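Catham Begins Side-by-Side Gripper Trials on Desktop Computer Work

18th August | By Catham Press Office
Shares: 21 | Comments: 3

Catham has begun a comparison of robot grippers and camera mounts for servicing desktop computers. The trials use an open tower laid flat on a slotted metal table, next to a fixture board with holders for small parts. Planning started in May with Hetow, which is supplying the test software.

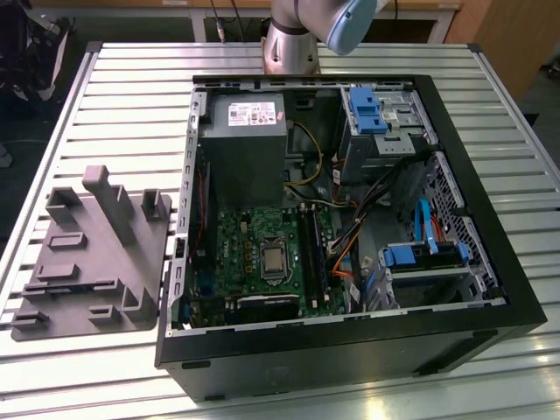

Grundimden, a repair firm following the work, said that reach inside the case matters more to its shops than speed, and asked that narrow fingertips be tested as well as wide ones. Catham has added this to the plan – the full schedule now runs to 542 attempts across 8 combinations of gripper, camera and controller settings.

Each combination will be scored on grip, placement and the time an operator spends at the teach pendant. The same tower will be used throughout. 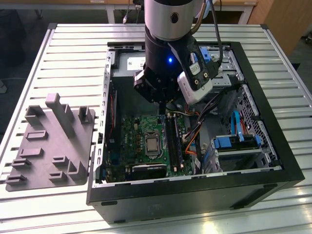
Gripper and arm-mounted camera over the open case.

Camera position is scored separately. A view from the wrist moves with the fingers, while a fixed view takes in the whole table, and Catham wants to know which one operators rely on for slots and sockets.

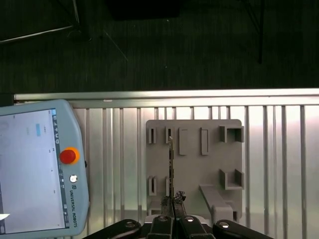 Results for thin parts will be reported apart from those for cables and drives, as the two call for different finger shapes. Sæther will review the scoring before anything is released – the raw logs will go out with the final report.

3 comments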